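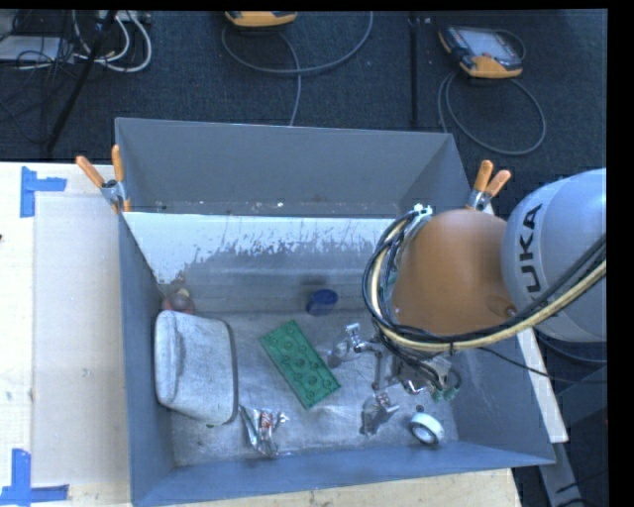

# Cleaning out a big open bin

A deep gray bin collects small stuff from all over the house or shop: toy bricks, little cups, odds and ends with no other home. Ours gets a proper cleaning every April and a quick one when crumbs start to gather at the bottom.

## Empty it first

Take everything out and put it on an old towel. Sort as you go into things that get washed and things that only get wiped. Plastic toy bricks and plastic cups can be washed. Anything with a battery, a paper label or glue gets a damp cloth and nothing more.

## Get the crumbs out of the seams

Crumbs and grit settle where two panels meet, and a wet rag just pushes them in deeper. Do this part dry. Run an old toothbrush along the seam, then go over it with the narrow vacuum nozzle. For a tight gap, fold a piece of stiff card and drag it from one end to the other. Wubit Kumsa uses a dry paintbrush for hers and says the 2-inch size is best.

## Wash the floor and walls

- Mix a squirt of dish soap into a bucket of warm water.
- Wipe the walls from the top down, then the floor.
- Leave the soapy water on dark smudges for a few minutes before you rub.
- Rinse with a clean cloth and dry with a towel, corners too.

Some gray marks are smudges and come off. Some are scratches and don't. Try a pencil eraser on a small spot — if nothing changes after a few strokes, leave it alone. Steel wool will take the mark off and put fifty more in its place. On bare metal, skip bleach.

## Washing toy bricks

Put them in a mesh bag, soak them in lukewarm soapy water and swish the bag around. Studs hold dirt around the base, so give those a scrub with the toothbrush. Rinse and lay them stud side down on a towel overnight. Don't put them in the dryer.

## Before you refill it

Let the bin air until the seams are dry. Small round things roll to the back wall and stay there, so put them in a shallow tray or a zip bag. Spread what's left in one layer if you have the room. With a deep pile you end up tipping the whole thing out to find one brick.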